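第4章 布製調味料ボトルと食器の設置・手入れ

4.1 適用範囲
本章は、ごっこ遊び用食卓セット「Praderel」に含まれる布製ケチャップボトル、皿、小鉢および食品模型の設置、片付け、手入れの手順を示す。木製棚の組立ては第3章、消耗部品の注文は第7章を参照のこと。

4.2 設置前の確認
1. 梱包袋から各品を取り出し、乾燥剤と固定紐を取り除く。
2. ボトル本体の縫い目を指でたどり、ほつれ、糸の浮き、中綿の露出がないことを確認する。
3. 首部の帯と胴部のラベルについて、縁の浮きを確認する。浮きが3 mmを超える場合は使用せず、4.6に従って補修する。
4. 皿と小鉢の縁に欠け、ひびがないことを確認する。

注意:乾燥剤および固定紐は、開梱後ただちに子どもの手の届かない場所に移すこと。

4.3 ボトルの形を整える
布製ボトルは輸送時の圧縮により、胴部に縦じわが残ることがある。外観上のもので、使用に支障はない。気になる場合は次の手順で整える。

1. ボトルを平らな面に立て、底部を軽く押さえる。
2. 胴部を両手で挟み、下から上へ中綿を送るようにもむ。
3. 首部は帯の下側をつまみ、左右に小さく回して中心を合わせる。
4. ラベルを正面に向け、傾きを確認する。
5. そのまま20分置き、自立することを確認する。
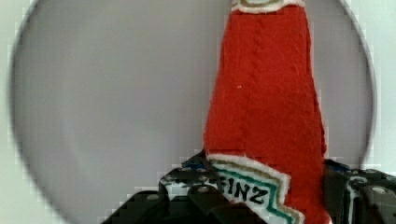 自立しない場合は、底部の中綿が片寄っている。底面の中央を親指で押し、綿を外周に均等に寄せたうえで手順1からやり直す。三度繰り返しても傾くときは、底板の変形が考えられるため、底板を交換する。

注意:ボトルの首部だけを持って振らないこと。帯の縫い付け部に荷重が集中し、ほつれの原因となる。
注意:アイロンを使用しないこと。起毛面がつぶれ、元に戻らない。

4.4 食卓への配置
配置は遊ぶ子どもの利き手と人数に合わせて変更してよい。標準配置は次のとおり。

1. 皿を着席位置の正面に置く。
2. 小鉢を皿の手前に置く。いちごなどの小さな食品模型は小鉢に入れ、卓上に直接置かない。
3. ボトルを皿と小鉢の右側に立てる。左利きの場合は左側とする。
4. ボトルと卓の端との間を80 mm以上あける。
5. ラベルを着席者の側に向ける。

備考:二人以上で使用する場合、ボトルは卓の中央に一本とし、皿と小鉢のみ人数分を並べる。複数のボトルを隣り合わせに立てると、起毛面どうしが引っかかり、一方を持ち上げたときに他方が倒れやすい。

注意:小さな食品模型は3歳未満の子どもに与えないこと。誤飲のおそれがある。
注意:本物の飲食物を皿および小鉢に盛らないこと。食品用の器具ではない。

4.5 片付け
1. 小鉢から食品模型を取り出し、付属の巾着に入れる。
2. 皿、小鉢の順に重ね、収納箱の底に置く。
3. ボトルを横に寝かせ、ラベル面を上にして入れる。
4. 巾着を空いた側に入れ、蓋を閉める。

ボトルを立てたまま収納すると、蓋が首部を押し、曲がりぐせがつく。収納箱「Lestalura」の旧型は内寸が浅いので、特に注意すること。

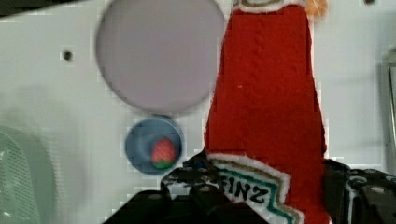

Brock Gauthierからは、片付けを子どもに任せる場合、手順2と3を入れ替えたほうがよいとの意見が寄せられた。先にボトルを寝かせておけば置き場所が目印になり、皿を上から落とし込むことも減るという。ただし皿の縁がラベルに当たるため、間に布を一枚挟んでいるとのことである。この方法を採る場合は、毛羽の出ない綿布を使用し、皿の重ねは二枚までとする。

4.6 手入れと補修
日常の手入れ
1. 柔らかい衣類用ブラシで、起毛面を一方向に軽くなでる。
2. ラベルの文字部分は、ブラシを当てず、乾いた布で押さえる。
3. 皿と小鉢は固く絞った布で拭き、乾いた布で仕上げる。

部分洗い
1. 中性洗剤を水で薄め、白い布に含ませて固く絞る。
2. 汚れの外側から内側へ向けてたたく。こすらない。
3. 水だけを含ませた布で洗剤分を取る。
4. 風通しのよい日陰に立て、完全に乾くまで置く。

赤い布地は初回の部分洗いで色が出ることがある。白い縁に近い箇所では、縁に乾いた布を当てて色移りを防ぐこと。水温は27 ℃を上限とする。丸洗いおよび乾燥機の使用は不可。

ラベルの縁の補修
1. 浮いた縁を元の位置に合わせ、待ち針で仮留めする。
2. 縁と同色の糸で、細かくまつり縫いをする。
3. 待ち針をすべて抜き、本数を確認する。

警告:待ち針の抜き忘れは、けがの原因となる。補修後は必ず本体全体を手で押して確認すること。

4.7 交換部品
底板、首部の帯および巾着は個別に注文できる。注文時は、収納箱の蓋裏に記された型番と部品名をRunenley補修部品窓口まで連絡する。皿と小鉢は組での供給となる。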